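# Ask Me Anything, Within Reason

The live fan chat is back, and Trikivon would like us to be thrilled. The streaming service has announced that its drama *Werkanholm* will return in May for a season of 10 episodes, each followed by an online session in which viewers put questions to the cast. The press notes call this "a conversation." I sat through all 3 of last season's chats, and I'd use a different word.

The first one drew 2000 questions, according to the service. Fourteen minutes of it went to what everybody eats on set. When a viewer asked why the harbor plot vanished after the fourth episode, the host said that was a great one and moved on to pets. Somebody picked those questions, and I doubt it was the fans.

I don't blame the actors. They sign on from wherever they happen to be, they've been told what they can't say, and half of them haven't seen the finished cut. The format is the problem. A chat timed to start as the credits roll keeps people on the app for another half hour, and I suspect that matters more to Trikivon than whether anybody learns a thing about the show.
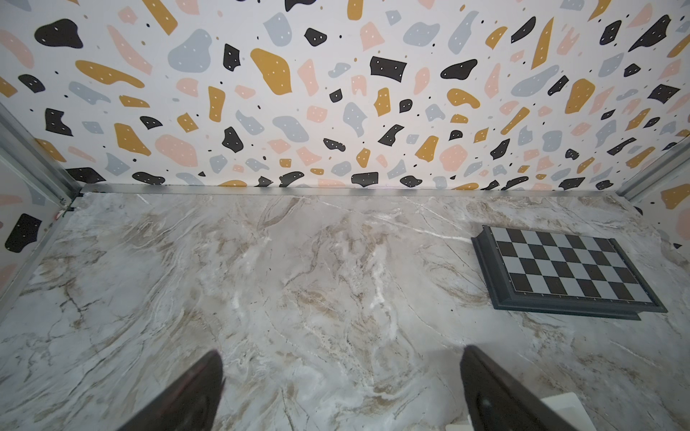 *Marble veining below, terrazzo print behind.*

Compare *Clokthorpe*, the small mystery series on rival service Neves. Its writers held one session last year, text only, capped at 400 people. They admitted the second episode was a mess and explained which scenes got dropped for money. It was slow to load and the typing was terrible. I read the whole transcript twice.

Trikivon says the new sessions will be "unfiltered," with questions submitted up to a day ahead. Why would an unfiltered chat need a day's head start? The service's answer was that it helps with scheduling.

I'll watch the premiere, which looks pretty good from the trailer. I've already sent in my question about the harbor.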